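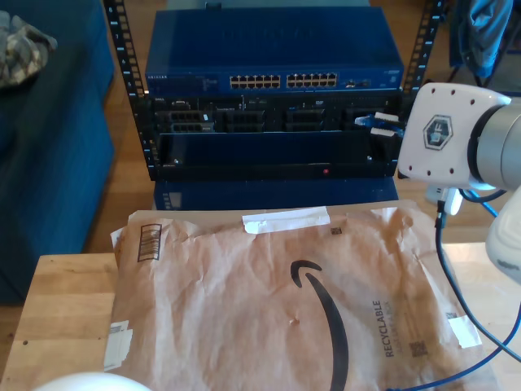 A blue network switch in an open rack, with a server underneath.

About Tudeck

Tudeck is a phone and tablet repair firm based in Taltstead. We replace screens, batteries, charging ports and cameras, and we sell used handsets that have been checked and reset in our own workshop. The business began as a counter inside the Sandhu electrical shop and moved to its own premises on Porken Street two years later.

We now repair 85 different models from the main makers. If yours isn't on the list, ask anyway — we can often order the part.

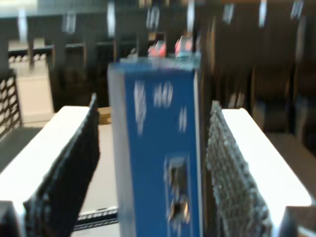 Most screen and battery jobs are done the same day if the part is in stock. Water damage takes longer, and we ring you with a price before any work starts. There is no charge for looking at a phone, even if you decide to leave it unrepaired.

Used handsets come with a charging cable and a 2 month guarantee. Each one is graded A, B or C for the state of its case and screen, and the battery health is written on the ticket.

We also look after work phones for local firms and schools, with 141 handsets under contract at present. Collection is free within Taltstead. Trade customers are billed monthly.

The shop is closed for stocktaking in the last week of July.

Page last updated 10 October 2023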